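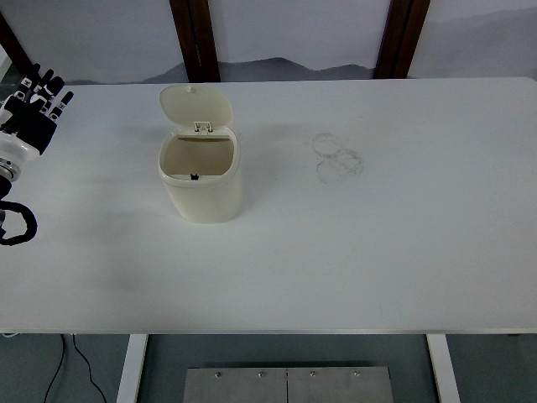

Ghazal Karimi
Bench technician, Grarirside packing annex

August, notebook 3, just after lunch

Bin lid again. Parisa wants the tabletop cleared by the hand before the evening people come in, and clearing means the little cream bin, lid up, nothing in it to begin with. Reset to that state before every run and write down that you did. I forgot on two of mine, so those are out.

Total so far is 186 runs on the Flolideck script, 13 of them spoiled by me or by somebody's sleeve. I used to wipe tables. Now I put rubbish out for a machine to pick up, then log whether it did. My job title hasn't changed, which Parisa Tabrizi says is a payroll matter.

Cup rings right of the bin: leave them. Evening crew asked why we don't scrub them off. Partly that real tables have rings, partly that the hand has no opinion on rings and wiping is still ours – this came as a relief to some and a blow to others. Ebrahimi on evenings has offered to train it in exchange for his Saturdays.

What's different on the floor: breaks are staggered now so one of us is always near the stop button. Less bending, more standing. We talk less. I miss complaining over the trolley.

To do
– ask Droritz about a softer latch, the black tab catches my glove
– tape down the cables under the table
– agree who signs the log when both of us are in
– lid closed at start, about 3 tries, after Parisa has seen the open ones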